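Pruvwood changes the rules for its hard rubbish collection

January 14, 2022

Residents of Pruvwood will have to book ahead if they want old furniture and other bulky household items taken away, under changes that start in July.

The town now runs one street pickup a year. From July, each household will be able to book two free pickups at any time, by phone or through the town website. A third pickup will cost $50.

Harish Rao, who manages waste services for the town, said the single annual pickup had become hard to run. Piles were going out weeks early and blocking footpaths, he said, and crews logged 276 complaints last year, most of them from the older streets near Prisudine Road.

"People move house all year round," Mr Rao said. "They don't want to keep a broken wardrobe in the garage until spring."
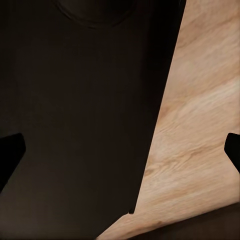 A dark brown surface with a long, straight edge.

Furniture, mattresses, carpet and whitegoods will be accepted. Paint, tyres, car batteries and building rubble will not, and should still be taken to the Havlíček Street transfer station. Glass tabletops have to be taped and laid flat. Each pickup is limited to two cubic metres, and items can go on the nature strip no earlier than the night before.

The work will be done by Stuvis, which already empties the town's kerbside bins. The contract runs for 18 months, with an option to extend.

Peter Tichý, who runs the secondhand shop beside the transfer station, said he hoped good pieces would still reach him first. The shop sold 32 dining tables last year, most needing little more than a sand and a coat of oil.

"Ring us before you book the truck," he said. "If it's solid and the drawers run, we'll come and get it."

Renters can book with their landlord's written consent. People in flats will need to go through their building manager. Bookings open in the last week before the change, and a leaflet will go out with the next rates notice.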